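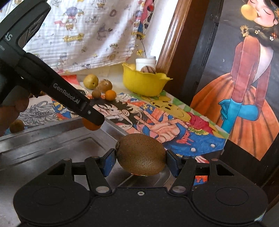
Britska Studio, April open table

Britska is a shared room on the second floor of the old Plodier building. Once a month the long table is given over to drawing, and people bring whatever they like to draw with. Fruit has been a regular subject since Natália Baptista started setting it out for the still life hour, and it tends to stay on the table after the hour is over.

Most of the work this month was done in marker. A few people kept to pencil. Notes on the fruit and the drawings follow, for those who asked.

Kiwi
Brown and fuzzy, with fine speckles in the skin. Harder to draw than it looks. Natália suggests laying down a flat brown first and adding the speckles last with a sharp pencil. Held sideways, the stem end gives you something to aim the shading at.

Small orange citrus
Good for a first try with marker. Two oranges and a little red are enough. The metal beside it is brushed and a bit scratched, and it picks up blurry color from whatever is above it – worth putting in if you have a gray to spare.

Spiky-haired character
Large sheet, manga style, in red, blue, orange and black marker. The outstretched hand is the part people ask about. Hands were the topic in the Caruso room last month, and the handout is still in the rack by the door.

Yellow smiley face
To the right of the character, with dark eyes and a wide grin. The strokes along its border are green and red.

Winged figure
Gray pencil on a separate sheet, near the edge of the table. It could be feathers or something else. We would like to see more pencil work next time.

Practical notes
The table is open from 2 until 5. Paper is free up to the larger size; anything bigger comes from the Irnel cabinet and should be written in the book. Please cap the markers – we went through 87 of them last year. Unclaimed drawings are kept in the flat drawer until the next open table, then go up on the corridor wall. Fruit can be eaten once the still life hour is over.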